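## 2. Before you order: planning and budget

Read this section with whoever signs for the money. Most of the trouble with a Wuvari two-armed unit starts on the order form, well before anyone opens the crate. Have your floor plan and last year's budget to hand, and something to drink.

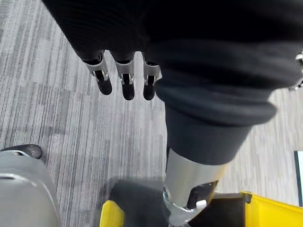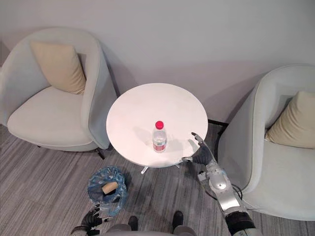 *Fig. 2.1 and 2.2: Fingers over striped carpet; open hand beside a bottle on a side table.*

### 2.1 Choose the job first

1. Write down one job you want done, in a single sentence. "Clear bottles from the waiting area" will do. "Transform the visitor experience" will not, and our sales desk will send it back.
2. List every object the hands must pick up, with its size and weight when full. People always weigh the bottle empty.
3. List the furniture nearby. Armchairs and low tables leave less elbow room than the plan suggests.
4. Send both lists to Grotbridge for a reach check before you ask for a price.

> **Note:** The reach check is free. The second one, after you have changed your mind about the sofa, is not.

### 2.2 Measure the room

1. Measure the gap between chairs at arm height as well as at the floor. Rounded chairs are wider than they look from the door.
2. Allow 300 mm clear on each side of the working hand.
3. Note the floor covering. Low-pile carpet is fine. For anything you could lose a coin in, ring us.
4. Check the lift, the doors and the one awkward corner. The crate does not bend.

> **Caution:** Do not order on the strength of the architect's drawing. Architects draw chairs where they would like them to be.

### 2.3 Build the budget

The unit price gets all the attention at meetings. Put these lines under it before the meeting:

- **Spare fingertips.** Order with the unit. They wear, and they cost more in a hurry.
- **Sleeves.** One on, one in the wash.
- **Delivery and unpacking.** Quoted by Macedo, by postcode.
- **Training.** Two people at least, as one of them will leave.
- **Set-up time.** Allow nine working days. You will be told it can be done in four.
- **Sundries.** Set aside 2000 in your own currency for shelves, sockets and things you swore you already had.

Add 20 per cent to the total. If you don't spend it, hand it back and enjoy the look on their faces.

### 2.4 Buy, lease or wait

1. Lease if your job sentence has changed more than once since you wrote it.
2. Buy if the job is steady and the room is yours to keep.
3. Wait if you are moving premises. A robot set up twice is paid for nearly twice.

Cirkero leases include fingertips but leave out sleeves. We have asked why.

### 2.5 Placing the order

1. Fill in Form B. Form A is for the old model and still turns up in drawers.
2. Attach the object list, the room measurements and the reach check.
3. Get the signature in July if your financial year allows it; the autumn queue is long.
4. Send everything to Henrique Marinho at the orders desk, in one email.

> **Caution:** Changes to hand type after the order is confirmed restart the delivery clock.

Go on to Section 3 once you have a delivery slot in writing.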